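Forum index > Home and kitchen > Storage, packing and moving

Packing up the odds and ends from a round table, small stuff only

marrowfat60
Posted Aug 29, 2019

We're moving my mother-in-law out of her flat and I've been given the kitchen. The big things are done. What's left is a round white table that everything small has ended up on: cups, tins, little bottles of this and that. She wants the table kept clear for the men to take the legs off, so it all has to go somewhere.

I have a drawer full of thin plastic carrier bags and not many boxes. Is it daft to put the cups and small things in the bags and then stand the bags in a box? Or should I wait until I can get more boxes? The place on the ring road wants 99p each for the small ones, which adds up.

kettle_on_low
I've moved three times with carrier bags and never lost a cup. Stand the cup upright in the bottom, put one or two light things beside it, tie the handles loosely and put the bag in the box with others packed round it. The bag keeps the bits together so you aren't hunting for them at the other end.

Penhallow Jo
I'd say the opposite. Thin bags do nothing to protect a cup. They slide about and two cups will knock together through the plastic as easily as without it. Newspaper first, then a box. If you've got tea towels to pack, use those.

kettle_on_low
I did say packed round it. One cup to a bag, with tea towels in between. I wouldn't put two in.

Penhallow Jo
You didn't say one cup to a bag, but all right, that's better.

marrowfat60
There are tea towels. There are a great many tea towels. She's also got a box of Gendard paper napkins that I could use up.

Dunmore_R
Keep anything with a screw cap out of the cup bags. Flavourings, food colouring, oil, cough mixture, whatever it is. Check the caps, then stand the bottles up in something that holds them upright. An old ice cream tub does well. I had a bottle of vanilla leak in a box in December and the tablecloths under it still smell of it.

Evdokia Christodoulou
I agree with Dunmore_R about the bottles. I would also go through them before packing, as half of what was in my father's cupboard was years past its date. Tins as well. If the end has bulged, out it goes.

With a round table I find it easier to work from the outside in. Things on their sides near the rim will roll, so pick up the tins and bottles first and then fill your bags in the middle where there's room.

Sallow
Does it matter what order? It's a table. Put things in a box.

Evdokia Christodoulou
It matters if the floor is tiled.

marrowfat60
The floor is tiled.

brack_and_butter
Late question from someone about to do the same job. Do you keep like with like, or just pack what's nearest? My sister swears by like with like and it takes her all day.

kettle_on_low
Nearest. If it all lived on the same table it's all going to the same kitchen. Write "table" on the box and be done with it.

Penhallow Jo
Like with like for me, at least food away from everything else. I don't want a tin of polish in with the cups.

Dunmore_R
Food separate, then nearest. That's how I do it. Tins go in the bottom of the box, always — I shouldn't have to say it but my son put them on top of the glasses.

brack_and_butter
Thanks. Food separate it is. I've got a couple of Kadlec crates with lids which I'd forgotten about, so the tins can go in those.

Sallow
Those crates are all right but don't fill one with tins. You won't lift it. Half full, then bags on top.

marrowfat60
I made a start after tea. I'm using the orange bags, as they're the widest at the mouth, and you can see what you've put in when you look down into them. One cup so far. There's a can and a little brown bottle with a yellow cap still lying on their sides, and I'll do those next as Evdokia says.

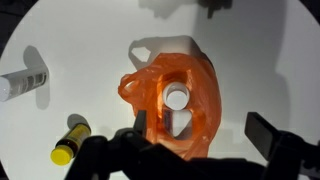
Reply from Penhallow Jo
One cup and it isn't wrapped. I'd still put a napkin round it.

Reply from kettle_on_low
It's fine. Leave the top open until you've got it in the box, then tie it. If you tie it first the cup tips over when you pick it up by the handles.

Reply from Dunmore_R
What's in beside the cup, with the dark red label? If it's anything that can leak, take it out now.

Reply from marrowfat60
It's dry, I checked. Jo, I'll give in on the napkin. I've got enough of them.

Reply from Evdokia Christodoulou
Look at the date on the can while you have it in your hand. And please put the brown bottle in the tub with its cap tight, even if it's nearly empty.

Reply from brack_and_butter
Are you writing on the bags as well or just on the box?

Reply from marrowfat60
Just the box. It'll say "table, cups" and "table, food". She'll want the kettle and a cup first, so that box goes in my car and the rest can go in the van.

Reply from Sallow
Put a teaspoon in with it.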